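Nerkis Teleoperation Working Group
Minutes of meeting, Dec 29, 2025

Present: Nandini Rajan (chair), Ward Koster (minutes), two operators from the Nurnthorpe lab
Apologies: Martens

1. Previous minutes
Accepted with one correction: the console software is the Eler build from June, not the later one.

2. Suturing demonstrations
W. Koster reported 96 demonstrations recorded by remote control on tissue pads, of which nine were rejected for dropped kinematic data. The target before the next training run remains 50 usable recordings per operator. One operator is short by five.

The group reviewed a still from the two-incision task. The upper incision is closed with four tied knots. At the lower incision the left instrument holds the curved needle, point against the tissue, while the right grips the suture. The two sets of jaws nearly meet over the wound. N. Rajan asked that this configuration be labelled as its own segment – the current scheme folds it into needle driving, and the policy has no separate example of both arms working this close together. Agreed. 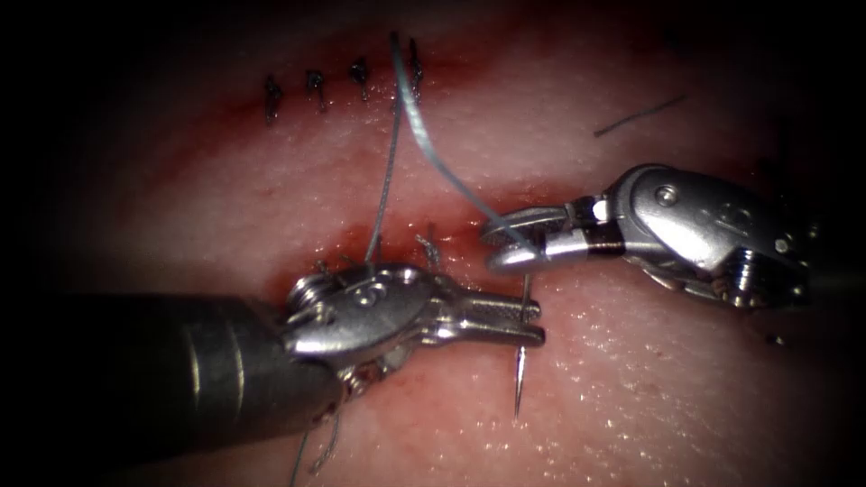
3. Operator protocol
Clutching in mid-stitch is still handled differently by each operator. The draft protocol permits it only when the needle is held in one instrument and the other is stationary. The Nurnthorpe operators thought this too strict for long suture pulls. W. Koster to circulate revised wording.

Loose thread ends are to be trimmed to a consistent length before a recording starts. Trimming is not part of the demonstration.

4. Actions
N. Rajan – add the new segment label and relabel the existing set.
W. Koster – protocol wording; check clock offset between console and camera logs.
Nurnthorpe – record the five outstanding demonstrations.

5. Next meeting
To be set once relabelling is complete.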